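An open day at the Bratero robot lab

March 23, 2025

I had been meaning to visit the Bratero building since last August, when my neighbor Lorraine Dunmore went and came back with a bag of leaflets. They hold an open day twice a year. You sign up on their site, they send you a code, and you show it to the person at the front desk. Parking was $11 in the lot across the street. The street parking was all gone by the time I got there.

They took us through in small groups. Ours was led by Triin Koppel, who works on the two-arm setups. She talked fast but answered everything, including a long question from a man who wanted to know if he could get one to fold his shirts. She told him not this year.

The first stop was a hallway with posters about a project called Sokurar. I read two of them and didn't follow much. Then we went into the main hall, which has a shiny green floor and a lot more equipment than I expected. We were asked to keep our bags zipped and our hands to ourselves.

The job they were running had to do with getting things out of a cardboard box. I had pictured car parts or something heavy. It was a box with a cable in it, the kind of box I have three of in my closet. 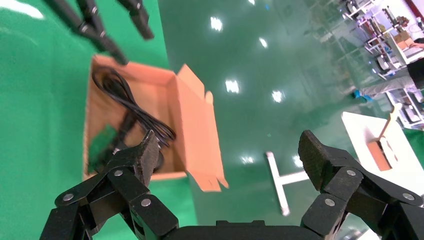 Triin said cables are some of the hardest things they work with. A block has one shape, so once the software has found it, the rest is mostly a matter of reaching for it. A cable has a new shape every time you touch it. If you pull one loop, two others move, and whatever is lying next to it may come along too. She said they had 1,973 recorded tries at cable jobs so far and that she would like a lot more.

I asked whether a person was steering the arms or whether they were working on their own. She said they do both, depending on the day. A person steers while they collect tries, and later the software gets a turn at the same job. I wrote that down because the leaflet doesn't explain it at all.

The other thing I asked about was speed. I could empty a box like that in a few seconds, and so could a child. Triin said they keep the arms slow on purpose for now, and that speed is a separate problem they plan to take up later. 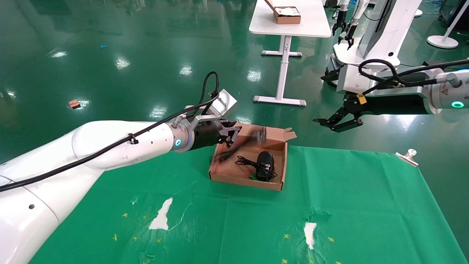
Someone else in the group wanted to know what happens if the two arms bump into each other. They are set to stop when they feel a push they don't expect, and then a person has to clear the stop before they can go on. It does happen, she said, mostly with new staff.

We stayed in the hall longer than planned and had to skip the talk on Didex, their scheduling software. I wasn't sorry about that. There was coffee in the lobby, and a sheet where you could leave your email for the next one. The woman at the coffee table told me 133 people had signed up for the day.

If you want to go, wear shoes you can stand in. There is nowhere to sit until you get back to the lobby, and the whole tour took 70 minutes. I'm going to ask Lorraine if she wants to come along in August.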